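Handout 4: Looking After the Bin-Picking Cell
Course in Practical Automation, Plutness Training Workshop
For the July group

Welcome back, everybody. Last time we spent the whole session on getting an arm to move where you want it to move, and I know a few of you went home feeling that the hard part was over. I'm sorry to say that most of the hours you'll spend with a cell like ours go into much plainer things: clamps, cables, tape, wiping out the bin, and writing down what you did. I happen to love this part of the work (you'll have noticed), so please bear with me if I go on a bit.

Where the bin sits

Everything the arm knows about the bin depends on the bin staying put. The arm has been taught where the walls are, how steeply they slope and how deep it can reach before it meets the floor. If somebody leans on the rim and the whole thing slides a finger's width, the arm will carry on as if nothing had happened, and you will hear a noise you won't like. So before anything else, put your hand on each clamp and check that it's tight. Then look at the tape corners on the table. Tape is cheap and it's the best measuring tool we own, as long as you never peel it up and stick it back "more or less" where it was.

If the bin has moved, don't nudge it back by eye and start a run. Loosen the clamp, set the bin in its place, tighten up again, and run the Dreltell position check from start to finish. It touches 49 points and you'll have time for a coffee.

The cable bundle

Now for my favorite topic. A gripper needs power, signal and often air, and all of that has to travel along the outside of the arm to get there. The bundle must be long enough that the wrist can turn freely, and short enough that the loop doesn't catch on things in the bin.

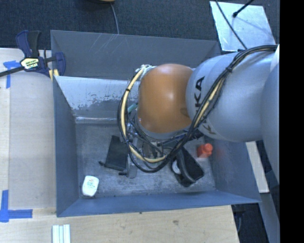
Photo: Edamel cell, course archive

Follow the bundle from the upper right, down across the big silver-gray link, and see how it sweeps below the orange-brown joint cover and comes up on the left of it. One black tie holds the bundle higher up, and a second goes around the pale yellow hose. When you do your own bundle, leave the loop generous at the wrist and put your ties on the stretches that don't have to bend. Pull them snug, then stop. A tie pulled too hard will pinch a hose, and a pinched hose gives you a weak grip that is miserable to track down later.

To check your work, turn the wrist by hand control through its full range, at slow speed, first one way and then the other. Watch the loop the whole time and leave the screen alone. If it goes tight anywhere, give it more slack and do it all again. Then lower the gripper into each corner of the bin and watch the loop once more. Plenty of bundles behave nicely up in the air and rub on the wall down below.

The bin itself

Worn paint is normal in a bin that gets used. What you're checking for is change. Bright metal throws light back, and a patch that shone a little last month may shine a lot now, so compare with the last entry in the log. Wipe the floor and the slopes with a dry cloth, and feel for burrs with a gloved hand.

Mixed objects go back in after cleaning, in no special order. The Peixoto routine is a test of 100 picks, and we accept up to 2 misses. If you get more than that, go back to the clamps and the cables before you touch a single setting in the program. I mean it! I once spent a whole afternoon changing numbers when a tie had slipped.

Before the next session

Please read pages 39 to the end of the chapter in the workshop binder, and bring side cutters and your gloves. We'll take a bundle off completely and dress it again from the bare arm, in pairs, with the power locked out.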